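衣類のたたみ作業 丸テーブルで行う場合の手順と寸法

Hultgate 生活技術だより 家事の部

前号の「洗濯物の一時置き」に続き、今号では乾いた衣類を食卓でたたむ場合の手順をまとめる。専用の作業台を持たない家庭では、たたみ作業の場所は床、ベッド、食卓のいずれかになることが多い。床は面積に余裕があるが腰への負担が大きく、ベッドは面が沈むため折り線が決まりにくい。食卓は面が硬く、高さも立ち作業と座り作業の中間にあり、条件としては最も扱いやすい。ただし天板が丸い場合は、角形の天板を前提とした一般的な手順がそのまま使えない。

1 基準線の取り方

角形の天板では、手前の縁に衣類の裾または脇線を合わせれば、縁がそのまま定規になる。丸形では縁が曲線のため、これができない。縁に沿わせて裾を置くと、左右の端が手前に引かれ、たたんだ後に中央が膨らんだ形になる。

対処は二通りある。一つは、天板の中央に矩形の下敷きを置く方法である。編集部では幅80センチの薄いフェルト布を使用した。布目が見えるものであれば材質は問わない。もう一つは、衣類自身の線を基準にする方法で、Tシャツであれば肩の縫い目、ズボンであれば脇の縫い目を先に一直線に伸ばし、そこから折り始める。後者は道具が不要だが、縫い目のねじれた古い衣類では誤差が出る。洗濯を重ねた綿の天竺編みは裾に向かって脇線が回り込むことがあり、この場合は縫い目を無視して、袖付けの下と裾の端を結ぶ線を採る。

2 縞柄の扱い

横縞の衣類は、柄が目盛りとして使える。袖を内側に折ったとき、身頃の縞と袖の縞が平行であれば、折りは正しい位置にある。平行から外れていれば袖付けの位置で布が余っている。いったん袖を開き、脇の下を指二本で押さえて余りを裾側に逃がす。

注意が必要なのは、縞と無地を切り替えた衣類である。切り替え部分は縫い代が重なって厚く、ここを折り線にすると戻りやすい。折り線は切り替えから指一本分ずらす。また、縁取りに柄のある天板の上で縞の衣類を扱うと、布の端と天板の縁が見分けにくい。とくに白と黒の組み合わせでは、裾が縁からはみ出していても気づかないことがある。下敷きを無地にするか、作業範囲を天板の中央に限る。

丸まった状態の衣類は、いきなり広げず、まず襟か履き口を探す。襟を持って一度振り、空中で布の向きをそろえてから天板に置く。丸まったまま端を引くと、下の層が天板との摩擦で残り、ねじれが増える。

3 編み地の扱い

編み地は天竺編みの衣類と同じ山に入れない。理由は厚みの差で、編み地の上に薄手を積むと沈み、薄手の上に編み地を積むと滑る。収納先が同じ棚であっても、天板の上では別の位置に置く。

色を切り替えた編み地や、裾に編み込み模様のあるものは、模様の段を折り線にしない。裏に渡り糸がある場合、折り目の内側で糸がたるみ、次に広げたときに指や釦に掛かる。模様の段は平らな面に収め、折り線は単色の部分に取る。

折りの回数は少ないほどよい。厚手は身頃を縦に一回、横に一回で止める。三回以上折ると側面に層が開き、積んだときに片側が高くなる。側面から見て層がそろっていれば、そのまま移動させてよい。

4 天板上の配置

丸テーブルでは、中央を作業域、右を完成品、左を小物とする配置が安定する。左利きの場合は左右を入れ替える。奥は手が届きにくく、座った姿勢では前腕が中央の衣類に触れるため、物を置かない。布製の敷物やコースターは作業前に外す。残しておくと、薄手の衣類の下に入り込み、一緒に折り込むことがある。

椅子は作業者の分を除いて天板の下に収める。背に縦の桟がある木の椅子は、ズボンを仮に掛ける場所として使えるが、笠木が曲線のものは中央に布が寄る。掛けるのは作業中だけとし、時間を置かない。

5 所要時間の測定

編集部の Gaétan Petrenko が、同じ衣類の組を床と丸テーブルで交互にたたみ、時間を記録した。衣類は20点、内訳はTシャツ、長袖、子ども用ズボン、編み地である。床では968秒、丸テーブルで下敷きを使った場合は19パーセント短かった。下敷きなしの丸テーブルは床と差がなかった。差の大半は折り直しの回数によるもので、一点あたりの折る動作そのものは、どの条件でもほぼ変わらない。測定者が一名であるため、数値は目安として扱われたい。

測定に先立ち、衣類はすべて Wondham 室の物干しで乾かした。半乾きの衣類は重く、折り線が付きやすい反面、収納後に臭いが出る。縫い代を指で挟み、冷たさを感じるうちは作業に入らない。

6 収納への移動

完成品の山は、両手を下に差し入れて持ち上げる。上からつかむと中段が抜ける。棚が遠い場合は Guvard の浅型トレーのような平らな受けに載せて運ぶ。かごは底が狭く、四角くたたんだ衣類の角が起きるため勧めない。引き出しに立てて入れる場合は、折り山を上に向ける。詰め込みの目安は、一枚を抜いたときに隣が倒れない程度とする。

運ぶ順序は、遠い棚のものを先にする。近い棚から始めると、最後に残った少量のために往復が一回増える。靴下などの小物は対にした時点で移し、天板に残さない。

次号は12月、敷布と掛布の二人だたみを扱う。Hawthorne 分室では希望者に下敷き用フェルトの型紙を配布している。受け取りは開室時間内に窓口まで。

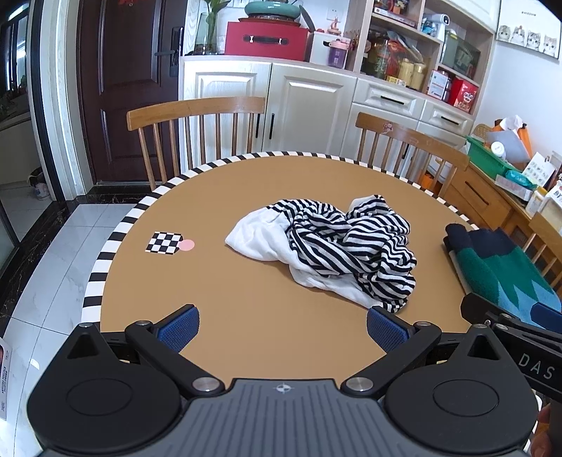
Yasir Tarar からは、下敷きの代わりに大判のバスタオルを二つ折りにして使っているが、パイルの面を上にすると薄手の衣類が滑らず、袖を折るときに身頃がずれない、ただし編み地は引っ掛かるので、その分だけはタオルを外してたたんでいる、との便りがあった。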